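3.2 What we bought first, and what we should have bought first

I'll be blunt about how the equipment list came together, as I think other small labs will hit the same wall. We had one round of money, it opened in September, and I wrote the first version of the budget in an afternoon. Nearly all of it went to arms. I had a line for the arms, a line for the computer, and then a sad little line at the bottom called "other" that was supposed to cover everything else on the bench.

Aroha Wihongi, who ran purchasing for us, sent it back with one question: what holds the arms up? Fair point! So the second version started from the table and worked outward. We priced two layouts, the Skastell bench (a bare top, you build the rest) and the Grukberg enclosure, which comes with posts and side panels. I'd wanted the bare one. It was cheaper on paper, but once we added panels and posts the gap came down to 300 dollars, and I gave in.

Figure 4 gives the layout the budget had to cover, and I'd ask anyone planning a similar station to look at the parts that don't move.
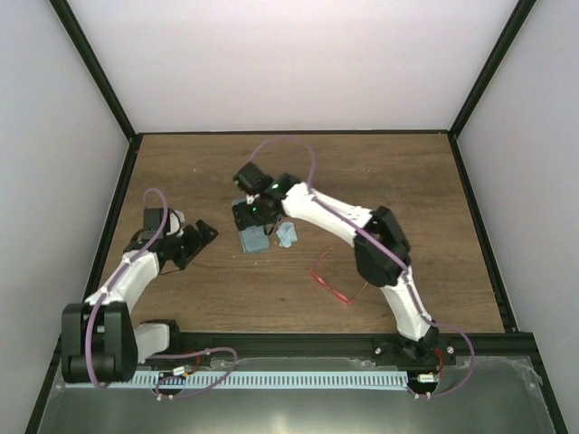

Figure 4a. The two-arm station, with both arms on the front rail and white panels on three sides.

The cables were my biggest miss. I had budgeted for straight runs, base to wrist, and an arm doesn't work that way — the cable needs enough slack to loop over the wrist and still follow the arm down to its base. We ended up reordering longer ones, plus the slotted guide strip along the front, and I'd now put cabling on its own line from day one. Same goes for bolts and base plates. They're dull to write down and you can't do a thing without them.

Then there's the stuff the robot is supposed to handle. I had assumed we'd just bring things from home (we did, for a while), but when something goes missing halfway through a set of trials you want the same item again, and that means buying spares. We settled on 3 of everything, ordered from Dobre, and kept the list boring on purpose: trays, soft cloths, safety glasses. Soft things deserve extra money in my view. A cloth never lands the same way, so you get a lot of variety out of one cheap purchase. 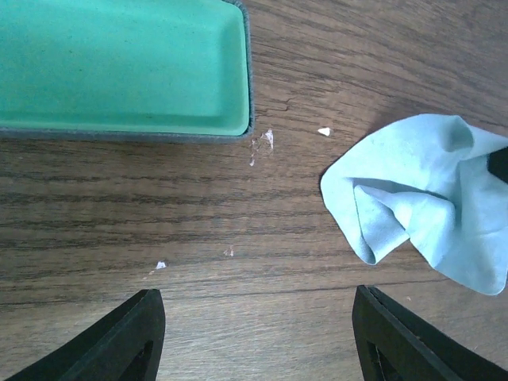 Figure 4b. Wrist camera view of the tabletop, with a green tray, a pale blue cloth and both gripper fingers.

I'd also plan for the tabletop as something you replace. I had it down as furniture, a one-time cost, and Aroha moved it over to consumables next to the gripper fingers. The top has pale marks and scuffs in the stretch between the tray and the cloth in Figure 4b, and a wrist camera picks up every one of them. Whether that matters depends on your vision setup. For ours we decided to leave the marks alone and price a spare top for the next round.

The sister station at Titthorpe will be ordered from the revised list, with the arms entered last.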